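**Handheld gripper demos: replay drifts sideways near the box. Bad demos or bad calibration?**

Task is small items into an open white box on a wooden table. Two grippers, 252 demos, Fellimix for pose tracking.

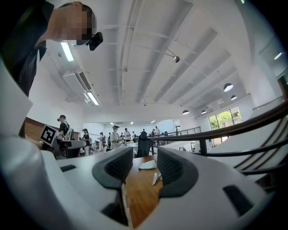
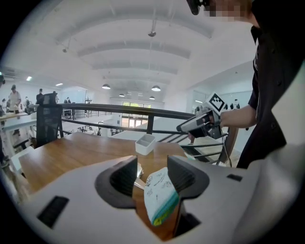
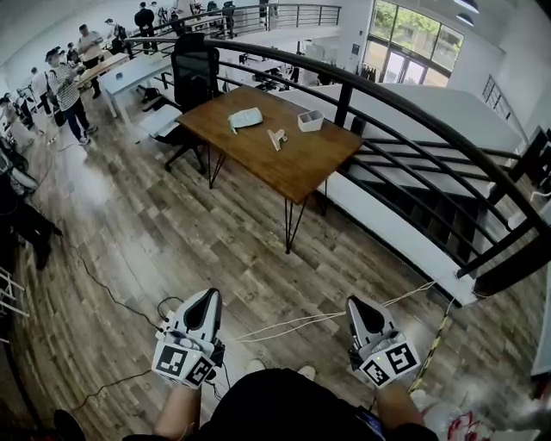 Replay is fine for the first 6 seconds, then the right arm lands 8 mm off. Always the same direction.

**Answer 1**

Constant direction means calibration. Redo the marker-to-fingertip transform before you throw out data — Fellimix keeps the old one cached.

**Answer 2**

Record more. We needed 1000.

**Answer 3**

Check timestamps too. Pose and video can slip apart on long takes.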